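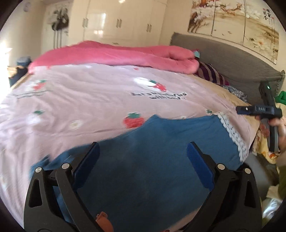
Ngaio Trevaskis wanted to know why they bother with a real bedroom when a table and a stack of towels would be easier to set up. She asked it early in our visit to Clidoro, and it ended up being the main thing we talked about.

The answer was that table examples came first and the model learned tables. Given a soft bed and a patterned sheet, it lost track of the edges of the clothes. So the folding work is now done in homes, on beds, with the bedding left on. A dark blue piece with lace trim was laid out on a pink strawberry sheet for one of the examples.

Each person works with 2 hand-held grippers. The jaws have blue pads and open wide, and you steer them with your own wrists. I tried it for one shirt. Picking up a single layer without the sheet coming too is harder than it looks, and my first try was thrown out.

An example runs 90 seconds at most. Anything longer gets cut and done over. The home we saw had given 289 usable examples by noon, counting the ones from earlier visits. They go to the office at Jomura, where a person checks each one before it is used for training. The software for that step is called Taker.

We asked about failed folds. They keep some of them if the person fixes the mistake before time runs out.

We left at 2 and took the train back from Ogura. The next visit is planned for December.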